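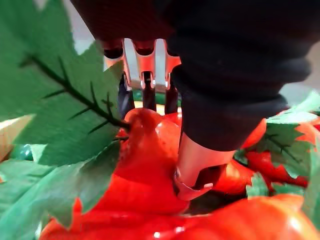
Grevari packs vegetables for grocery stores out of a long shed in Gandinlow, and in September it let visitors in for an afternoon. I went mostly to ask what the new picking cells mean for the people on the line. Training comes first, in a side room, on artificial peppers and tomatoes with plastic-looking leaves packed in among them. A silver finger with a hooked tip was pressed into the side of a red pepper, and a second gripper with copper-colored fingers was over the same pile.

Out on the floor, 2 cells are due to start this winter. The line has 14 packers per shift, and the company says all of them stay — some move to checking and restocking. One packer told me she'd be glad to give up the bending but wasn't sure about 30 minutes at a screen without a break. Pay for the new jobs hasn't been settled.

The tour ended at the loading dock.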